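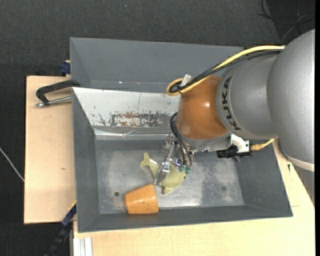 Merska 40 Stacking Bin

The Merska 40 is a general-purpose storage bin for schools, clinics, workshops and lending libraries. It is supplied by Dudilton Institutional Supply in gray, blue or white.

Capacity: 40 liters
Inside depth: 37 cm
Empty bins per pallet: 16
Lid: sold separately (see Clellirik hinged lids)

The base and walls are molded in one piece, with rounded inside corners for easier cleaning. Filled bins may be stacked up to 5 high on a level floor. Bins fitted with older Głowacki lids should not be stacked, as the rim profile is different.

Care

Wash by hand with warm water and a mild detergent. Do not use abrasive pads or solvent cleaners. Bins should be fully dry before a lid is fitted.

Ordering

Orders are accepted by the single bin or by the full pallet – mixed colors are available on single-bin orders only. Label holders are included and clip to the short side. Replacement label holders may be ordered in packs of 16.

Prices on this page apply to orders received after 25th April. Institutions with a standing account should quote their account number when ordering.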